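Robots at Work, Month Three

2023-04-02

So a bunch of you asked how it's going at the plant since I mentioned back in January that we were getting robots, and I keep saying "fine, weird" and changing the subject. Let me do better than that.

Quick background for anyone new: I work at Cludby, the Flendmont building, where we put together small control boxes. I've been on the bench side for nine years. You pick up a part, you seat it, you feel it click, you pick up the next one. On a good shift I'd get through 400 units and go home with my thumbs throbbing (my husband can tell you all about the frozen peas).

The first robots went in on the packing end, and I have to admit I love them. No more lifting trays! My shoulder has been quiet for weeks. But it did change the place in ways I wasn't ready for. Packing used to be where you went to talk. Two people from that end moved over to inspection, one took the maintenance training, and now it's just a hum down there. I eat lunch at a different table than I did last year, which sounds like nothing and kind of isn't.

The money part: they gave a 60 cent bump to anyone who signed up for the Vollora course, which is how you learn to set the arms up and show them a job. I signed up. I was grumpy about it for the first two sessions — I don't like being the slowest person in a room — and then I got hooked. You end up having to explain things your hands have known forever. How hard do you push a peg? When do you let go? I had no words for any of it. I wrote four pages of notes on picking up one little part.

I've been spending my afternoons with the two-armed setup, and this is the kind of thing it practices on.

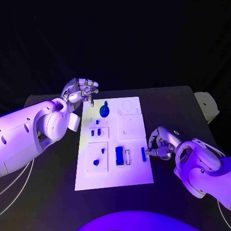 Right hand on the long blue peg, left hand over by the round knob.

The big blue block is my favorite because I'm sure I could do it asleep, and trying to teach it made me feel like I'd never held a block in my life.

Am I worried? Sure, some days. They've told us bench assembly stays with people through the end of the year, and after that I get a lot of "we'll see." I'd like a better answer than that and I've said so, twice, in the meeting with the free donuts. Meanwhile I'm sleeping better and my thumbs don't hurt, so I'm going to finish the course and keep asking.

Next post will be about the tomato seedlings, I promise. They're out of control.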